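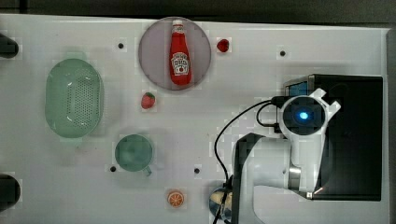

How to claim your Tullix staking rewards and move them to another wallet

Updated January 14, 2026

Tullix pays staking rewards into a separate rewards balance, and they stay there until you claim them. Unclaimed rewards don't compound. If you staked through the Nadell wallet, the steps below will get them into your main balance and then out to any other address you control.

Before you start

You need the Nadell wallet, version 2 or later, on desktop or phone. The browser extension can show rewards but can't claim them. You also need a little unstaked TLX in the main balance to pay the network fee. The fee can't be taken out of the rewards themselves, and this is where most failed claims come from.

Have your recovery phrase written down on paper before moving anything. No step on this page asks you to type it. If a site or a pop-up asks for it during a claim, close it.

Claiming

Open Nadell and unlock it. Go to Earn, then Tullix, then Rewards. The figure at the top is your claimable amount. The smaller gray figure under it is still pending and will move up when the current epoch closes.

Press Claim. The wallet shows the amount, the fee and the validator. If you delegated to more than one validator, each one is a separate claim with its own fee, so small balances may be worth leaving for a while.

Confirm with your PIN. The status goes from Sent to Final after 3 confirmations. Don't press Claim again while it says Sent – the second transaction will fail and you will still pay for it.

As an example, say the main balance shows 1,988 TLX and you claim 12. After the claim it should read just under 2,000, the difference being the fee.

Moving the rewards out

Go to Send and paste the receiving address. Check the first and last characters against the original. If you are sending to a Dierckx exchange account, you must also fill in the memo field with the number shown on your Dierckx deposit page. Deposits without a memo have to be traced by their support desk, and that can take days.

Send a small test amount first. Once it shows up on the other side, send the rest.

If the claim doesn't show up

Look up the transaction ID on the Draltumby explorer. If it is marked Final there but the wallet hasn't changed, go to Settings, then Network, and press Resync. If it is marked Dropped, nothing left your wallet and you can claim again. If Draltumby has no record of it, check that Nadell is set to the main network and not the test network.

Keep a note of the date and amount of each claim. Nadell can export these under History, but only for the current wallet file, and the list starts over if you restore on a new device.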